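About Us

Fullham Robot Shed: a shared workshop for people who build robots at home

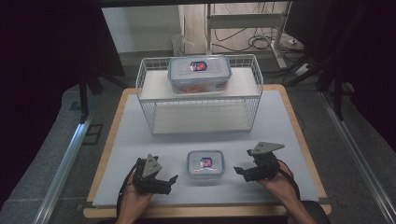 We started with one bench, a borrowed drill press and a lot of enthusiasm. Coralie Treloar had been trying to build a robot arm in her spare bedroom and had run out of bedroom. Hongjun Fang lived two streets over and had the opposite trouble: plenty of garage, and a pile of motors he'd never got around to wiring up. They put the two together on a Sunday afternoon, got a single joint to wave back and forth at about teatime, and were so pleased with themselves that they rang everyone they knew.

These days we rent a proper unit at the back of the old Wadier joinery works in Fullham, and there's a roller door, a kettle, a soldering corner and enough power points (finally!). We're members who pay a bit each month, bring our own projects and share the tools. Some of us work with machines for a living. Plenty of us don't. Uriel Cabral is a baker and does most of his programming after his shift, when the rest of the street is just getting up.

What we build

Mostly arms, grippers and little wheeled things. We've had a chook-house door that opens by itself, a plotter that draws on postcards and a guitar tuner with far too many gears in it. If it moves and you want it to move on its own, you're in the right place.

The big shared build at the moment is called Wike. Wike is going to be a two-armed kitchen helper that can put things away: a container onto a shelf, a smaller container next to it, lids left on, nothing squashed. It sounds so simple when you say it out loud! Picking up a plastic tub is one of those jobs your hands do while you're thinking about something else, and working out how to get a machine to do it has kept us happily busy through two winters.

We decided early on that Wike would learn by being shown. A person holds a gripper in each hand and does the job with those, over and over, and the recordings become the lessons. It means anyone can teach. You don't need to write a line of code to be good at it, and our best teacher so far is Suha Fakhoury, who joined to learn soldering and has hardly touched an iron. She has a lovely steady way of coming in at a lid from both sides. We passed 954 recorded goes in July and have our eye on 2,000 before we try the next round of training.

The grippers are on version 7. Version 1 was mostly cardboard and we still have it, on a nail near the door. Ulises Gallardo looks after the design and will talk to you about jaw shapes for as long as you can stand up. The early jaws were too narrow and tubs would swing like a gate. Then we went too wide, and they wouldn't fit between two things on a shelf. What we've got now is a good middle, though Ulises has drawings for version 8 tucked away and thinks we haven't noticed.

The control software is our own too. It's called Zisura, Hongjun began it, and at last look half the membership had their fingerprints on it. It runs on a second-hand desktop and it's free to any member who wants it for a project of their own. The notes that go with it are getting better. If you find a bit that makes no sense, please tell us, or fix it and tell us after.

How we run things

There are 16 of us with keys. Key holders can come in at any hour, and everyone else is welcome whenever the door's up. Sundays are the busy day, when the Wike crew takes over the middle of the room and somebody usually brings soup.

We have a few house habits. New members get a walk-through of the drill press and the saw before they use either one. If you break a tool, write it on the board. Label your box, including the lid, as we have a great many lids. Batteries get charged on the concrete, where we can see them, and come off the charger before the last person leaves. Please coil cables when you're done with them (we're all still working on this one, the people writing this page included).

Kids are welcome with a grown-up, and some of our sharpest questions have come from the under-tens. One of them asked Coralie how Wike would know the shelf was full, which we hadn't planned for at all, and which then took up most of a month.

What it costs

Your first visit is free, and so is your second. After that you can pay by the month or by the day. If money's tight, have a quiet word with Coralie and we'll sort something out. We'd much sooner have you here. Shared supplies such as screws, wire and printer filament are in the grey drawers, with an honesty jar beside them. For anything bigger, we put in a group order at the start of each month to save on shipping.

Coming to see us

Come down the lane beside the joinery works and look for the green roller door. If it's shut, give it a good thump, because the fan over the soldering corner is loud. You don't need a project, and you don't need any experience. Half of us turned up just wanting a look around.

If you'd like a turn at teaching Wike, come along on a Sunday after 10 am and ask for Suha. She'll start you off with one gripper and an empty tub, and move you on to two when your wrists have caught up. Wear sleeves you can push up, and eat lunch first, or you'll miss it.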